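Ticket: invoice export drops rows after 1000
Product: Kivenow desktop
Site: Ultberg office, second floor
Priority: normal – bumped to high at 9:40
Status: open, workaround in place

9:10
Export to CSV stops at row 1000. No error, no warning, progress bar goes to the end and says Done. Open the file and the last invoice in it is number 1000. The list on screen shows 1099. So 99 missing, all the newest ones. Tried twice, same result.

9:25
Checked the obvious stuff. Disk not full. File not open in the spreadsheet program. Logged out and back in. Exported to the desktop instead of the shared folder, no change. Date filter is set to All, no customer filter.

9:40
Bumping priority. Junier account needs the full July list before lunch and half of theirs are in the missing part.

9:55
Sorted the list newest first and exported again. Now the newest are in there and the oldest 99 are gone. So nothing wrong with the invoices themselves, it just quits at 1000 whatever the order is. Some kind of limit. Looked in Settings, Export, Advanced. There is a box called Batch size, set to 200. Changed it to 2000, restarted, exported. Still 1000 rows. Put it back to 200.

10:15
Same test on the front desk machine. That one is on the older version, never got the update last month. Exports all 1099, no problem. So it came in with the update.
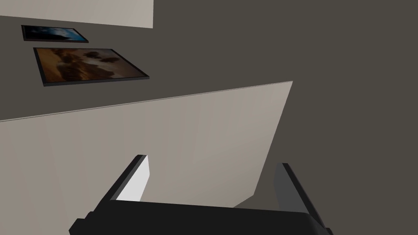
Can we just roll everyone back to the older version?
Rolling back is possible but the update changed the database format, so every machine has to go back together and anything entered after the update has to be typed in again. Not doing that for an export problem.

10:30
Front desk machine is still reading the old copy of the database by the way, thats why it opens at all. It's got the same invoices up to this morning becuase the nightly sync still writes to both. Leaving it alone for now. Please do NOT click Update on it.

10:50
Workaround: filter by date, first half and second half, export both, paste the second under the first. Delete the extra header line. Did it for Junier, total rows 1099, amounts match the report total. Sent.

11:20
Panasiuk file done the same way. Watch out – if the two date ranges share a day you get that day twice. Happened on the first try, had to redo. End the first range the day before the second one starts.

1:15
Wrote to Kivenow support. Sent them the version, the log file and the two exports (oldest first, newest first). Auto reply only so far.

2:40
Real reply. They ask if "Limit preview rows" is checked under View. It is. Says it's only supposed to affect the screen preview but in this version the export reads it too. Default is 1000 after the update, used to be blank.

2:55
Unchecked it. Restarted. Exported – got 1099. Checked the last ten by hand, all good. Did the same on two other machines, fine on both.

3:10
Still to do:
uncheck the box on the remaining machines upstairs
find out if it comes back after the next update
redo last week's Panasiuk export, might be short too, didn't look yet
front desk machine – leave until we have a plan

Keeping this open until the Panasiuk one is checked.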